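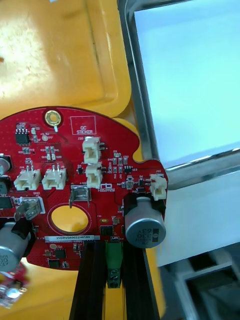
資料に名前を与える仕事 エルンデール郷土産業資料館 収蔵資料係に聞く

エルンデール郷土産業資料館では、昨年9月から収蔵資料台帳の全面的な見直しを進めている。対象は3523件。旧紡績工場ヴォシコから引き継いだ工具、帳簿、作業着のほか、個人から寄せられた生活用品を含む。本稿は2024年2月11日に同館の会議室で行った聞き取りをもとに、収蔵資料係長のアデバヨ・バッセイ氏と、台帳の校閲を担当する石田りん氏の談話を編集部がまとめたものである。

見直しの発端は、他館からの貸出依頼であった。依頼書に記された資料名で台帳を検索したところ、該当する資料が見つからなかった。現物は収蔵庫の所定の棚にあり、台帳にも登録されていた。登録の名称だけが依頼書と異なっていたのである。

バッセイ氏はこの件について次のように述べる。「先方は図録に載った名称をそのまま書いてこられました。ところが当館の台帳では、受け入れ当時の担当者が寄贈者の呼び方で登録しておりました。どちらも誤りとは申せません。一つの資料に名前が二つあるという状態を、台帳の側が想定していなかったということです」

従来の台帳には、名称の欄が一つしかなかった。新しい様式ではこれを「標準名」「使用者の呼称」「受入時の記載」の三つに分けている。標準名は館内で定めた語彙表から選び、残る二つは聞き取りや書類にあるとおりに記す。表記の揺れも直さない。

「使用者の呼称を残すことには、当初、係の中にも異論がありました」と石田氏は語る。「検索の妨げになる、というのが主な理由です。たしかに、工場で『ねこ』と呼ばれていた道具が三種類ございます。運搬用の台車と、糸の張りを見る器具と、それから休憩室の足置きです。これを一律に検索の対象にいたしますと、調べものをされる方は困ります。ですから検索の初期設定では標準名のみを引き、呼称は希望に応じて加える方式にいたしました」

足置きまでが登録資料となっている点を尋ねると、石田氏は、休憩室の備品一式を工場の閉鎖時にまとめて受け入れた経緯があると説明した。足置きには座面の裏に使用者の名が墨で書かれており、この墨書も「記載」の欄に転記されている。

語彙表について

語彙表は現在300語で構成される。既存の分類表を参照しつつ、地域の産業に固有の語を加えた。作成にあたっては、隣町カークビルの織物史研究会に所属するルブナ・アイト・アリ氏の協力を得ている。アイト・アリ氏は紡績と織布の工程に詳しく、工程ごとに語をまとめた一覧を館に提供した。

バッセイ氏によれば、最も議論に時間を要したのは「桶」と「槽」の使い分けであった。「人が持ち運ぶものを桶、据え付けるものを槽とする案が有力でしたが、据え付けられていた桶を持ち出して寄贈された例が出てまいりまして、振り出しに戻りました。結局、材質と容量で分けております。この基準にも無理はありますので、備考に判断の理由を書くことを義務づけました」

理由を書くという作業は、担当者の負担を増やす。係では一件あたりの記入時間を見積もり直し、年度内に完了する予定であった作業を翌年度に延長した。館長の了承は得られたものの、予定していた常設展の入れ替えは見送られている。
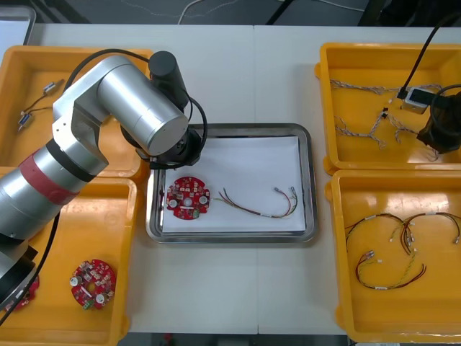 札の付け方もまた、今回の見直しで改められた事項である。以前は大きな資料には荷札を結び、小さな資料は袋に番号を書くのみとしていた。袋から出した時点で番号と現物が離れるおそれがあり、実際に番号を失った資料が複数見つかっている。電気関係の部品のように、一組でありながら別々に動く資料はとりわけ扱いが難しい。白い紙を敷いた金属の盆に赤い基板と電線の束とを並べた場合、束の方には小さな白い札を巻くことができる。一方、細かな部品が密に載った基板には、札を結ぶ場所がなかなか見当たらない。新しい手引きでは、こうした資料について、札を現物に結ぶか、専用の箱に固定した台紙に記すかを、材質と形状に応じて選ぶこととした。

「札は資料の一部ではありませんが、資料から離れてよいものでもありません」と石田氏は言う。「紙の札を使う場合は中性紙に限り、筆記は鉛筆を原則といたします。紐は木綿の平紐で、結び目は必ず裏側に置きます。展示の際に外すことを前提としておりますので、固結びは禁じています。以前の札には固結びが多く、解くのに難儀いたしました」

古い札そのものの扱いも決められた。受け入れ当時に付けられた札は、外した後も廃棄せず、資料番号を添えて別に保管する。筆跡から担当者が判明し、受け入れの年を絞り込めた例があるためである。これまでに保管された札は132枚にのぼる。このうちには、表に工場の備品番号、裏に食堂の献立が書かれた札も含まれている。献立は週の前半のみで、後半は切り取られている。

アムラニ家資料の聞き取り

台帳の見直しと並行して、寄贈者への聞き取りも行われている。最初の対象となったのは、アムラニ家資料である。同家は三代にわたり町内で仕立業を営み、型紙、裁ち台、注文帳などを館に寄せた。現在の連絡窓口は、親族のフアド・ブアッザ氏が務めている。

ブアッザ氏は聞き取りの席で、台帳に「物差し」とある資料について訂正を申し出た。氏の談話は次のとおり記録されている。「祖父はこれで長さを測ったことはありません。裾を上げるときに布を押さえるための板です。目盛りが付いているのは、折れた物差しを使ったからです」

係では協議のうえ、標準名を「押さえ板」に改め、「物差し転用」と備考に加えた。受入時の記載である「物差し」は残されている。バッセイ氏は「訂正した事実も記録のうちです。前の担当者の判断を消してしまいますと、次に迷った者が同じところから考え直すことになります」と述べた。

聞き取りの手順は、口述記録を専門とするアルベルティーナ・アギアル氏の助言を受けて定められた。質問の前に現物を机に置き、名称を館側から先に口にしない。寄贈者が手に取って使い方を示した場合は、その動作も文章で書き留める。アギアル氏は、名称を尋ねるより先に「どこに置いてありましたか」と尋ねるよう勧めたという。石田氏は、この問いから始めると話が具体的になると評価する一方、裁ち台の置き場所について親族の間で記憶が食い違い、一日の聞き取りがその確認に費やされたことも明かした。食い違いは両論を併記する形で台帳に収められた。

公開の範囲

改訂後の台帳は、閲覧室の端末から順次公開される。公開されるのは標準名、使用者の呼称、寸法、材質、受入年であり、寄贈者の氏名は本人または遺族の同意がある場合に限って表示する。備考欄の公開については、館内で結論が出ていない。個人の事情に触れる記述が混じっており、一件ずつ確認する必要があるためである。

利用者からの指摘を受け付ける用紙も、閲覧室に備えられた。名称や用途に心当たりのある者は、資料番号と所見を記入して受付に提出する。匿名での提出も認められるが、係では後日の確認のため、可能な限り連絡先を添えるよう求めている。

石田氏のもとには、すでに数通の用紙が届いている。うち一通は「ねこ」に関するもので、紡績工場にはもう一つ、窓を開け放しておくための木片をそう呼ぶ習慣があったと記されていた。該当する現物が収蔵庫にあるかどうかは、調査中である。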